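**Wanted: one part-time indexer for the Wultance parish magazines**

Posted 24/07/2024

We are looking for somebody to read 273 back issues of a village magazine and write down what is in them. If your pulse has quickened, please keep reading. If it hasn't, we quite understand, and there is a bar job going at the Pangaribuan Arms.

The Wultance Local History Society has been given a near-complete run of the parish magazine. It comes to 2,758 pages, of which a fair share is jam. There are also sermons, cricket scores, obituaries, notices about dogs, and a quarrel over the churchyard wall that ran for 53 issues and was never settled, though both sides stopped writing in once the price of stamps went up.

At present, anyone who wants to find their grandmother in all this has to start at the beginning and hope she did something noteworthy early on. We would like an index.

## What you would be doing

- Reading each issue from cover to cover, including the poetry
- Noting every person, house, field, pub and event, with the page
- Sorting out the spellings (the brook has been the Prusel, the Prussel and, under one vicar, the Purzle)
- Keeping a list of things you can't make sense of, which we will then fail to make sense of as well
- Coming to a short meeting each month and saying how far you have got

The work is 12 hours a week for nine months, starting in September. You can choose your hours, but the magazines must stay in the reading room at Diloto House. They have been lent out before. That is why we say "near-complete".

## What we need from you

You should be able to read small, smudged type for long stretches without becoming bitter. You should be at ease with a spreadsheet, and willing to use ours, which was set up some years ago by somebody with strong feelings about colour.

Some experience of indexing, library work or family history would help. A degree would not get in the way. Local knowledge is useful up to a point, but please tell us if you are related to either side of the wall business. It needn't rule you out – it would rule out most of the village – but we'd like to know which drawer to put you near.

## What you get

We pay £13.40 an hour, monthly, and a little late in December. There is a desk by the window, a good lamp and a heater with two settings, off and alarming. Tea is free. Biscuits work on an honour system that has held up better than we expected.

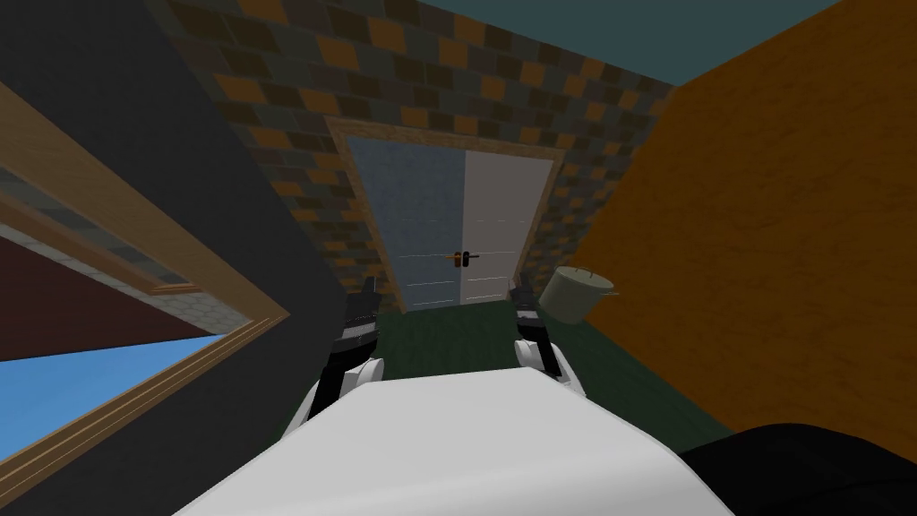 The reading room is up one flight of stairs and there is no lift, but we can bring the boxes down to the ground floor if you would prefer to work there. Please mention it when you apply and we will have it ready for your first day. Parking is on the lane, facing uphill.

Your name will be printed on the title page of the finished index. We expect it to sell in the dozens.

## How to apply

Write us a letter of no more than two pages telling us what you have done and why this appeals. Please don't send a video. With it, send a sample index of any ten pages of any book you like. We will be looking at whether you can tell a passing mention from something a reader would want to find, and whether "Smith, Mrs" and "Smith, Mrs (the other one)" have been kept apart.

Letters can be posted to the Society at Diloto House, Wultance, or put through the door. Use the lower letterbox. The upper one is painted on.

Interviews will be in the reading room and last half an hour. You will be handed an issue and asked to find the harvest supper. Everyone who applies will get a reply, whichever way it goes.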